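Ferkico hand-held gripper pair, reviewed 2/20/22

We bought these to record cloth folding for our Tirden cell. Setup took 20 minutes, mostly matching the jaw closing on both sides.

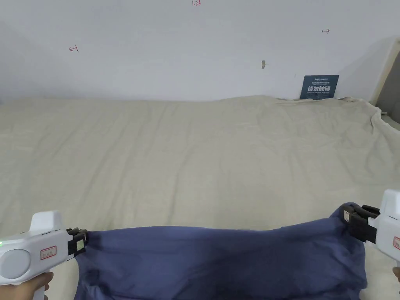
Thin fabric is the hard part. Check the finger pivots every 2 days and snug any bolt that has play.

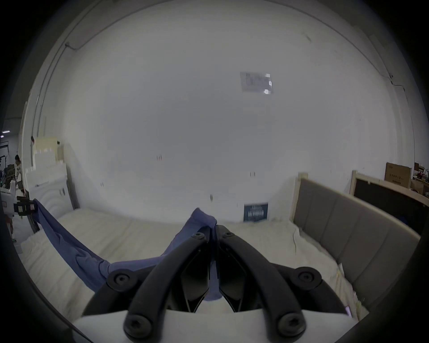
Spare fingers cost $974 a set from De Graaf, too much for a wear part. Otherwise I'd buy them again. 4 out of 5.

Related reviews
Tralledmont jaw pads
Tirden cell, first October service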